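Section 4. Your First Chore: Putting a Part Back in Its Case

Welcome back! If you have made it through Section 3, your Pisadell two-arm station is bolted down, calibrated and (we hope) no longer beeping at you. People often ask us at this point whether it can fold the towels or take over the packing bench yet. The truthful reply is not quite. What it can do is practice small jobs on a clear white table, and putting a flat part into a tray is a very good one to start with, partly because it looks so easy when you do it yourself.

Before you begin

Use a matte table if you have one. A few specks and old stains won't bother the arms, so please don't spend your afternoon scrubbing.

CAUTION: Keep hands and sleeves off the table whenever the arms are powered. The red stop button must be within reach of whoever is running the session.

Picking up the part

1. Lay the tray on the table with the recess facing up, and put the part somewhere either arm can get to it.

2. Open the wrist view on your screen and jog the gripper down until the part stands between the two fingers. Close slowly. You want a firm hold near one end, with the rest of the part free and the tray in view behind it. 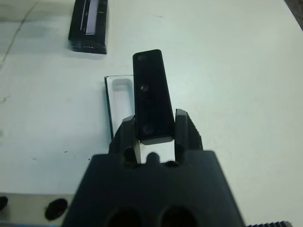
3. Save the grip as a named pose. Ours is called Bredbridge, after the town where we first got it right, but anything you'll remember is fine.

4. Now bring in the other arm. Leave its fingers closed while it waits, and park it well to the side so the two don't meet in the middle.

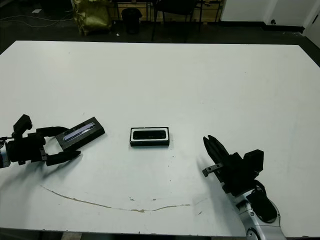 Fig. 4-2. Left gripper open at a tilted box, right gripper closed.

NOTE: Glossy tops can fool the overhead view. If you get message 317 (depth uncertain), dim the nearest lamp a little and try again.

Running the chore

5. Spread the pieces out with plenty of room between them. It's tempting to crowd everything together to save time, and we have all done it, but the arms need space to come in from the sides. 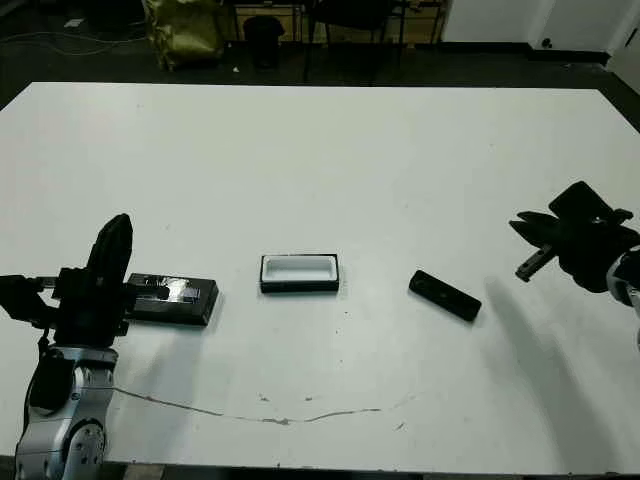
Once you are happy with the layout, press Run and let the station work at its own pace. Our bench in Ovport logged 3225 practice runs on jobs like this one, and we still wouldn't leave it alone with the good dishes.

6. If a part goes in crooked, press Pause and fix it by hand only after the arms have powered down. Then start again from step 2.

7. Check the wrist view one more time before you walk away. It sees a good deal of the room as well as the table, so let anyone working nearby know that it's on.
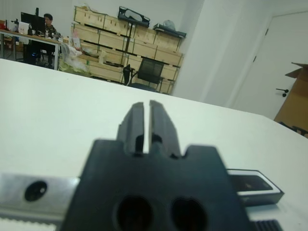

Fig. 4-4. Wrist view across the table, with a desk and shelving beyond.

Replacement finger pads are listed under Van Loon kit 46 in the parts appendix. Section 5 covers saving your poses to a backup drive.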